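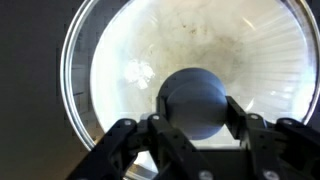
From: Dušan Angelovski
To: galondale-kitchen list
Date: 23rd March
Subject: Re: Re: the big glass bowl

On 22:17 Kelov wrote:
> The big glass bowl is clean. I washed it myself in January and
> it has been on the shelf ever since. Those brown marks are in
> the glass. Please stop putting it back in the sink.

Kelov,

I have looked at the marks. They are tan, speckly and up on the inner wall, in a patch, like gravy that gave up. If they are in the glass then the glass has been eating with us.

The streaks fanning out on the other side I will grant you. Those look like ribs in the mold and I withdraw my remarks about your sponge.

I propose vinegar and an overnight soak. Saha wants to use the bowl for the potluck punch – 17 people, all of whom have eyes.

Also, whoever owns the gray ball, it is not a serving utensil. Please collect it before the punch goes in.

Dušan

--
Galondale shared kitchen list
To unsubscribe, ask Saha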